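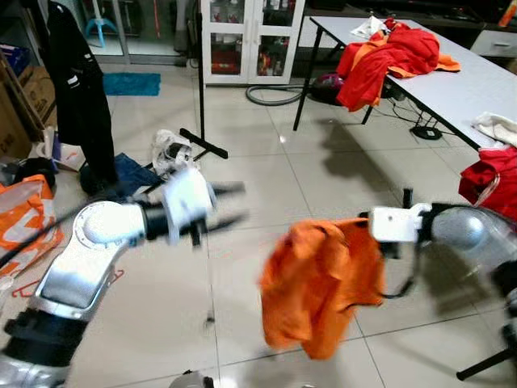
Figure 1. Orange shirt, held up and hanging loose. Note the wrinkles in the fabric.

Textile Care and Household Fabrics
Handout 4: Sorting, Washing and Drying

Instructor: Archie Swanson
Lab sessions: Murdo Chisholm, Travis Building, lower level

Read this before the lab. Bring it with you, along with one garment of your own that still has its care label. Handout 3 (fiber types) is assumed. If you missed it, copies are in the tray outside the Travis lab.

1. Why fabrics wrinkle

A wrinkle is a bend in the fiber that has set. In cotton and linen, the long molecules in the fiber are held to each other by weak bonds. Water and heat loosen these bonds. When the cloth dries, the bonds form again in whatever shape the fiber happens to be in. A shirt that dries in a ball keeps the shape of the ball.

Polyester takes up very little water, so washing alone does not do much to it. Heat does. A polyester blouse left in a hot dryer after the drum stops will crease as it cools, and those creases are harder to get out than the ones in cotton.

Wool wrinkles less than cotton in ordinary wear. The fiber has a natural crimp and springs back. Hanging a wool jacket in a steamy bathroom overnight removes most light creases.

2. Sorting

Sort by color first, then by weight, then by soil level. Most people stop after color. Weight matters because heavy items such as jeans and towels rub against light ones and wear them down, and because they dry at different rates. A mixed load is either damp in places or overdried in others.

Color groups used in this course:
Whites
Light colors and pastels
Brights (red, orange, strong pink, bright green)
Darks (navy, black, brown)

Brights get their own group. Reds and oranges are the dyes students ask about most, and a new bright garment should be washed alone the first time. To test for loose dye, wet an inside seam, press a white cloth on it, and wait a minute. If color shows on the cloth, keep washing the garment by itself until the test comes up clean.

Empty all pockets. Close zippers. Unbutton shirts, including the cuffs, so the buttonholes are not strained.

3. Reading the label

The washtub symbol covers washing. The triangle is bleach, the square is drying, the iron is ironing, and the circle is professional cleaning. A cross through any symbol means do not do it. Dots stand for temperature, and more dots mean hotter. A bar under the washtub means a gentler cycle. Two bars mean gentler again.

Labels give the most severe treatment the garment is expected to stand. You can always treat it more gently than the label says.

4. Detergent and load size

Using too much detergent is the most common mistake. The extra does not rinse out. It stays in the cloth, makes it stiff, and holds on to soil. Last term we washed a set of hand towels 20 times at the full cap and a matching set at half the cap. The half-cap towels were softer and we could not see a difference in cleanness. Murdo has both sets in the lab if you want to handle them.

Fill the drum loosely. You should be able to put your hand in on top of the dry load without forcing it.

Water hardness changes the amount needed. Ogilvie Hall has soft water. If you live out toward Clekirell the water is hard and you will need more than your classmates do.

5. Drying

Shake each item once before it is hung or goes in the dryer. This takes a few seconds and saves a good part of the ironing.

Shirts: hang from the hem on a line, or on a wide hanger with the top button closed.
Knits: dry flat. A wet sweater is heavy and will stretch under its own weight.
Towels: tumble or line dry. Skip fabric softener, as it coats the loops and makes them less absorbent.
Jeans: inside out, away from strong sun.

Take clothes out of the dryer while they are still very slightly damp and fold or hang them right away. Clothes left in a heap will crease whether they started out clean or not.

6. Lab exercise

Work in pairs. Each pair gets 2 cotton swatches, one polyester swatch and one wool swatch.

a. Wet all the swatches except one of the cotton ones.
b. Crumple each swatch, place it under the weight, and leave it for 11 minutes.
c. Release, lay flat, and score the creases against the chart on the wall.
d. Let the wet swatches dry without smoothing them, then score again.

Write up your scores in a table with a short paragraph on each fiber. The write-up is marked out of 100 and counts toward the lab grade. Late work goes in the box by Archie's door, not in the lab.

Reading for next time: the Istudska packet, sections on stain types and pretreatment. Skip the part on solvents for now. We will come back to it in October when we have the fume hood.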